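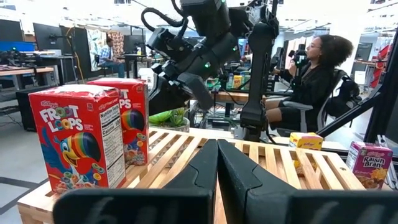
Chapter 6
Serving Size and the Energy Value of Packaged Grain

The energy value of a food is the heat released when the body breaks down its carbohydrate, fat, and protein. In the United States it is reported in kilocalories, written on labels as Calories with a capital C. A value has no meaning until it is tied to a stated mass. The side panel of a Froot Loops box, for instance, may read "Calories 100," but the number can be compared with that of another cereal only after both are converted to the same mass. Daily intake on many labels is referred to a total of 2000 Calories.

6.1 Mass and Volume

Dry cereals differ widely in bulk density. Puffed grain traps air during expansion; flaked grain does not, but it packs unevenly. A cup measure is therefore a poor guide to energy content. In a 1995 trial, Preda and Munteanu asked 536 adults to pour one labeled serving by eye. Nearly 400 poured too much -- the error was largest for the lightest products.

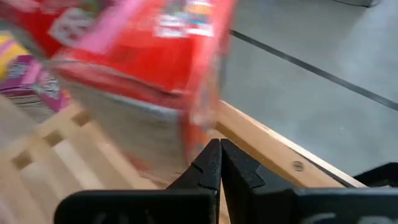

Figure 6.1. Red box with a multicolored label area; other packages at left.

Section 6.2 develops the conversion from Calories per serving to Calories per 100 grams. Section 6.3 applies it to mixed dishes, where milk or fruit is added to the grain. Students should review the unit tables in Chapter 2 before starting the problems.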